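How a Baseball Cap Is Made, and How to Look After It

Look at the top of a baseball cap. The round part that covers your head is called the crown. It is sewn from flat pieces of cloth called panels. Each panel is wide at the bottom and narrow at the top, so the seams all meet in the middle. A small button covered in fabric sits there and hides the spot where they join.

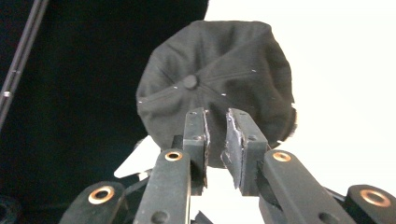

Many caps are made of cotton twill. Twill is a strong cloth, but a soft crown still gets creases when it is squashed in a bag. Black cloth also shows lint – the tiny bits of fluff that come off other clothes. You can lift lint off with a piece of sticky tape.

When you take your cap off, give it a place of its own. A hook works well. So does a rack on a table, as long as nothing heavy goes on top.

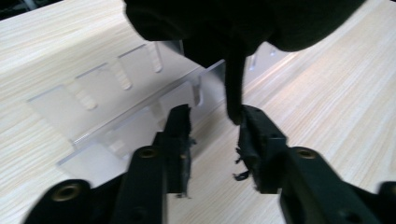 A reader in Lapointe wrote to say that she stuffs her cap with a rolled-up T-shirt overnight, and that most of the creases are gone by morning.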